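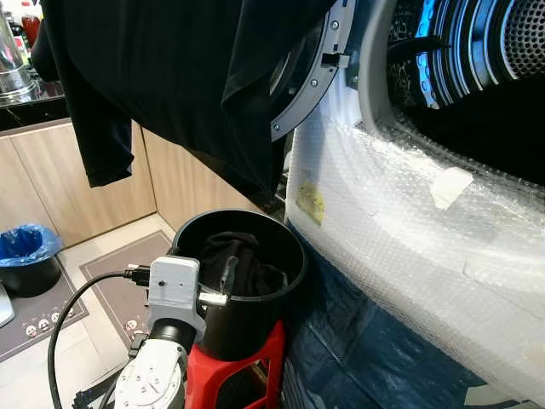

I moved to Sivbridge in June, and the subject I have learned most about since then is laundry. In my parents' home my mother did all the washing and we were not allowed to touch the machine. So I started from zero, and I want to write down what works for me, maybe it helps another beginner.

My first mistake was the black clothes. I have many of them, because at my job at Hollgate we must wear black from neck to shoes. In the first weeks I put everything together, the black shirts with the towels and the gray bed sheet. The shirts came out covered with small white hairs, and I spent a whole evening with sticky tape in my hand. Now black goes only with black. I turn the long-sleeved shirts inside out, close the buttons, and pull the sleeves straight before they go in. If a sleeve is twisted inside the body of the shirt, it stays twisted until the end and dries with a hard fold.

My program for dark things takes 45 minutes. I don't fill the drum to the top. My neighbor Manaia Maihi told me to put my hand in above the clothes, and if the hand does not fit easily, something must come out. She also told me to use less soap. I was using the full cap each time, and the black cotton had pale lines on it that I thought were damage. It was only soap. With half a cap the lines went away after two washes.

The other thing I want to mention is the bucket. I used to carry wet clothes in my arms to the drying rack, and of course socks fell on the way and I had to wash them again. A bucket with a thick rim is better for me than a wide basket, as our corridor is narrow and I can carry it with one hand and open the door with the other. I like it to stand on something a little high, a small stool is enough. My back noticed the difference already on the first Thursday.

The rubber part around the door I wipe with an old cloth after the last load. I leave the door open for the night. Before I did this, there was a smell, and I bought a special cleaner from Jallitance which cost 2,860 and smelled even worse than the machine. I still have most of the bottle, if someone in Sivbridge wants it.

Next I must learn how to wash a wool sweater. Manaia says cold water and patience. I have only the cold water.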